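Unit 3 notes: Visit to the Mellulico workshop

These notes cover the visit in March and the short write-up that follows it. Read them before you start writing, even if you were there.

We met Ánh Lại at the front desk at 10 and went up in two groups. She runs the two-arm bench and did the demonstration herself. Ronaldo Buenaventura took the other group through the parts store, then we swapped.

The bench has two arms on a shared rail, with a small camera on each gripper. Ánh's main point was that everyday objects are harder to handle than factory parts. A tin box has flat sides and a lid that can shift. A cylinder on its side can roll away when a finger touches it. A zippered pouch changes shape as it is gripped.

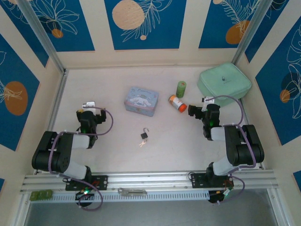
Small metal items came up in the questions. A padlock with keys attached is one object on paper, but the keys swing and catch, so the arm has to plan for both. Ánh said a task like this can take up to 6 tries before she changes the approach — usually the grip angle first, then the speed.

Ronaldo talked about cables. Leave slack at the wrist, and check it at full reach before running anything.

For the write-up, 2 pages:

Pick one object and say where you would grip it and why.
Say when a second arm would help.
List one question you would still ask Ánh.

Hand it in at the start of Unit 4.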